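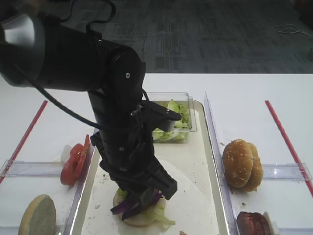
What goes between the bun halves of the burger assembled at Fleltavau?
Shredded lettuce goes on the bottom bun first, followed by purple onion and then sliced tomato, before the sesame-seed top is set in place.

The visit to the Pelimness food preparation rooms took place on 25 August 2024 and was attended by 12 guests. It opened with a short talk on storage and hygiene, after which the party moved to the assembly tables in room 141.

Ingredients are kept apart until needed – lettuce in a clear, lidless box, tomato and buns in clear divider trays at either side. Each bun is built on a round sheet of white paper, and trays are cleared of crumbs between orders.

Guests then saw the cold store and were offered lunch. The next visit is planned for May, and places may be requested from the Flollport office on extension 3082.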